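The Inventory

Relu Pop valued household contents for the Sutdale probate office. The rate was fixed by the room, and a closet counted as half a room. The house on Gevbridge Lane had been assessed at seven rooms. The eighth was a booth behind the stairs, papered with apples, and it was missing from the floor plan.

He entered it as 8(a) and began with the surfaces. Wallpaper, apple pattern, cream ground, no value. Floor, beige, marble pattern, no value. Shelf, two tiers, light boards, pale frame, 2 dollars.

The toys took longer. The office form required each item to be listed with its location, and the location had to hold until the heirs signed. Relu wrote: cars and trucks, floor. Pigs, lower tier. He initialed the line and went to measure the pantry.

When he came back for his pencil the line was wrong. He struck it out, initialed the strike, and wrote: trucks, upper tier. He had been in the pantry for 20 minutes. The front door was locked and the key was in his coat. 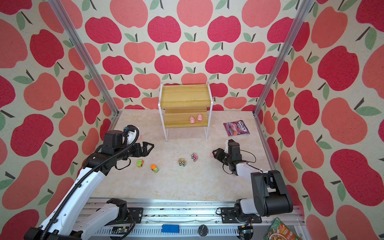
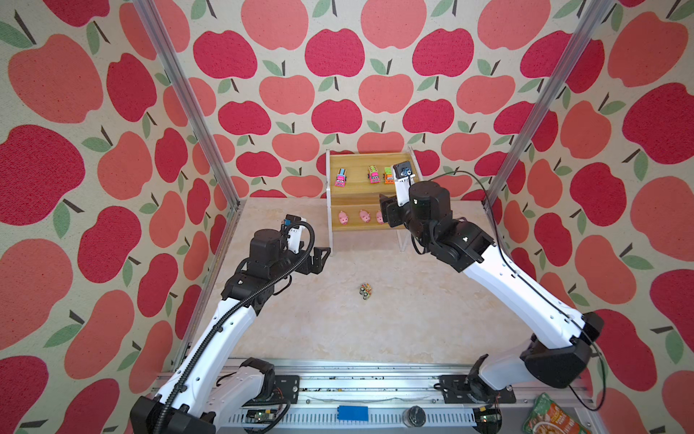

Mrs. Muñoz, who supervised the valuers, called on Friday afternoon. She had the sheet in front of her.

"You have two locations for the same goods."

"They were in two locations."

"Which one is correct?"

"Both. The times are in the margin."

"There's no column for times."

"That's why I used the margin."

She asked for the total. He said 70 dollars for 8(a), including the shelf. She asked whether the pigs were a set. He said he had valued them as one, under toys, minor, and that a set of pigs brought slightly more than the same pigs sold singly, provided the paint was good. She asked about the paint. He said he had not handled them.

"You always handle them."

"I didn't want to change the location."

The line was quiet while she typed. Plollska, the firm that would clear the house, needed a final sheet before it could send a truck, and its contract carried a charge of 1,000 dollars for goods not found where stated. The charge went to the office. It had been applied once, over a piano.

"I can't send them this," she said. "Go back and write down where things are."

He went back with a new form. He stood in the doorway of 8(a) for the length of time it took to write six lines, looking up after each one. Then he read the lines against the room, from the top, and took out the eraser.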